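Midside Manipulation Challenge

The Midside Manipulation Challenge is an annual student competition in robot programming, carried out entirely in simulation. Teams from secondary schools and two-year colleges write control software for a simulated robot arm and submit it to a central server, where it is run on a series of tabletop tasks. The competition is organized by the Midside Technical School in Liselgate, with software support from the Aksoy Simulation Workshop. No team handles a physical robot at any stage.

Contents
1 History
2 Format
3 Simulated workcell
4 Tasks
5 Camera views and perception
6 Scoring
7 Classroom use
8 Reception
9 See also

History

The challenge grew out of an elective course at the Midside Technical School. The course had a single industrial arm, kept in a locked room and available to each group of students for one class period a week. Students spent most of the remaining time writing programs they could not run. Two instructors built a simulated version of the exercise so that the groups could test their work at home, and by the end of the school year the simulated exercise had replaced the original one for everything except the final demonstration.

Neighboring schools asked for copies of the software, and an informal contest was held among four of them the following November. Entries were sent in by email and run by hand on one computer. The results took most of a week to produce, and two teams disputed them because the same program could give a different result on a second run. This was traced to the random number generator, which had not been given a fixed starting value. Every later edition has used a published list of starting values for the practice rounds and a sealed list for the final.

The Aksoy Simulation Workshop joined the project in its second year and rewrote the server so that entries could be run without supervision. It also added realistic wall and floor surfaces to the simulated room, which in the first version had been a plain gray void. The organizers made the change after they found that programs which located objects well against a blank background often failed when anything else was in view.

The final of the most recent edition covered in this article was held on 12 February 2022. It drew 669 registered students, of whom 254 belonged to teams that reached the final round.

Format

Teams have two to five members and one supervising teacher. The season is divided into a practice period, a qualifying round and a final.

During the practice period, teams download the simulator and work on a set of open tasks. They may run it as often as they like on their own computers. The organizers publish a simple working program that completes the easiest task at low speed, and many first-year teams begin by changing it.

In the qualifying round, each team submits one program, which is run on tasks of the same type as the practice tasks but with the objects in new positions. A team that fails to qualify may submit a second program within five days. The rule was introduced at the request of teachers, several of whom reported that a typing error in a settings file had ended a team's season.

The final consists of 200 trials per team. All trials are run overnight and the recordings are shown the next day at the school in Liselgate, with remote teams following by video link. Each finalist gives a short talk on its program before its recordings are played. The talk is not scored, but a team that does not give one is not ranked.

Simulated workcell

The standard workcell is a single arm with a two-finger gripper, placed at the side of a round black table in an enclosed room. The arm and gripper are supplied as fixed models and may not be altered. Teams control the arm by sending either joint positions or a target position for the gripper. Most beginners choose the second method, which leaves the joint calculations to the simulator, although it can produce awkward poses when the target is close to the arm's base.

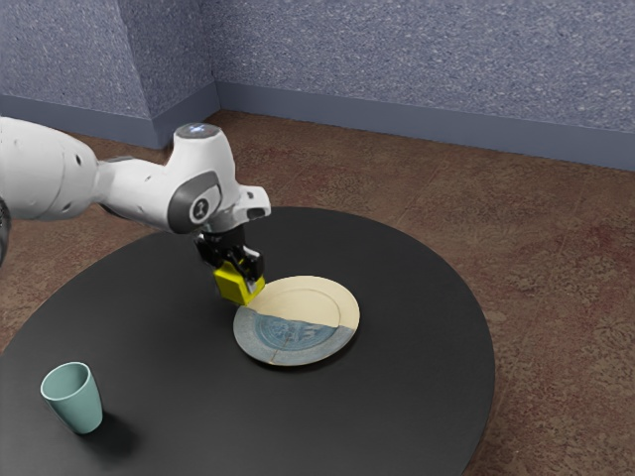 Contact between objects is computed at short fixed time steps. The friction values are the same for all teams and are listed in the rule book. They were raised slightly after the third edition, when it became clear that objects slid out of a closed gripper more readily than they did in the school's own laboratory. Objects are treated as rigid, so a cup cannot be dented and a plate cannot be broken, however hard the gripper presses. A force limit was added to discourage programs that relied on this.

The time allowed for one trial is measured in simulated seconds. A team with a slow computer therefore has the same allowance as a team with a fast one, and the server's own load has no effect on the result.

Tasks

Tasks are set by a short written instruction and a starting layout. The object set is deliberately small and is made up mostly of tableware and plain blocks. The rule book sorts the tasks into three levels.

Level one tasks require a single object to be picked up and set down inside a marked region of the table. Level two tasks name a second object as the goal, such as putting a block on a plate or moving a cup next to a bowl. Level three tasks combine two or more such steps and may include an object that has to be left where it is.
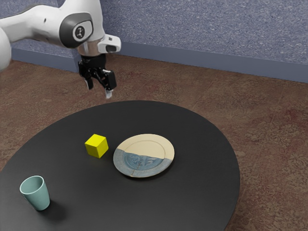

A tabletop layout with a yellow cube, a two-tone plate and a teal cup. The gripper is open and clear of the objects.

Placing a block on a plate is the most frequently attempted level two task. It appears simple, but the raised rim of the plate causes a large share of the failures. A block released too early can land on the rim and tip outward, and a block carried too low can push the plate across the table. Teams usually deal with this by adding an intermediate point directly above the plate and lowering the block straight down from it. The sample program moves in a straight line from the pickup point to the goal and does not include this step.

Cups are harder to grasp than blocks. A tapered cup gripped from above by one side of its rim hangs at an angle and may swing into other objects. Gripping it across the body from the side is more secure but needs a clear approach, which some level three layouts do not provide.

Camera views and perception

The simulator supplies color images from cameras in the workcell. In the beginner division, teams may also read the exact position of every object directly from the simulator. In the open division this information is withheld, and the program must estimate positions from the images alone.
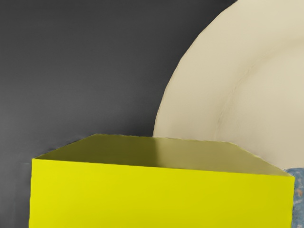 Color thresholding is the method most teams try first in the open division. The program looks for pixels within a chosen range of color and takes the center of the largest group as the position of the object. Shading is a common source of error. In a close view of a yellow block, the front face may be a bright lemon yellow while the top face is a much duller olive, and a range chosen to fit the front face will leave the top out. The estimated center then shifts toward the front of the block, and the gripper comes down off center. Close views bring a second difficulty, as a block that runs past the bottom of the image has a visible center that differs from its true one, and it may also hide the lower part of a plate standing behind it in the view.

More experienced teams combine views, using a distant one to choose a target and a near one for small corrections. Others train a small neural network on images they have produced themselves with the simulator. The rules allow this as long as the trained model is submitted with the program and fits within the size limit. Models trained on outside image collections are permitted only if the collection is freely available to all teams.

Objects of more than one color have been included since the fourth edition. They were added because thresholding tended to treat each color region as a separate object, which led programs to place blocks on one half of a plate or to miss the plate altogether.

Scoring

A trial earns full marks if the goal condition holds when the time runs out and the object has been released. Partial marks are given for a stable grasp and for bringing the object over the goal region. Points are taken off for knocking over an object that is not part of the task and for exceeding the force limit.

The condition that the object must be released was added after the first edition. One team had scored well with a program that carried each block to the correct place and went on holding it until the trial ended.

Ties are settled by the total distance traveled by the gripper, with the shorter distance ranked higher. The Justodholm Prize is awarded separately, by vote of the supervising teachers, for the clearest written program. Winners of the prize have often placed in the middle of the rankings.

Classroom use

The simulator is used outside the competition in a number of introductory courses. The teaching version comes with ten lessons, beginning with coordinate systems and ending with a complete pick-and-place program. It leaves out the open division's restrictions and adds a slow-motion playback tool, which lets students step through a failed grasp.

Teachers are advised to have students sketch the intended path of the gripper on paper before writing any code. The teaching guide also recommends that pairs of students exchange programs halfway through the course and continue with each other's work.

Reception

Teachers have generally described the challenge as inexpensive to enter and easy to fit into an existing timetable. The main criticism has been that students who take part gain no experience of cables, calibration or worn parts. The organizers have acknowledged this and offer finalists from nearby schools a day in the Liselgate laboratory, where they can adapt their programs to the physical arm. Few of the programs have worked there without changes, mostly owing to differences in lighting and camera position.

See also

Educational robotics
Pick-and-place
Robot simulation
Student robotics competitions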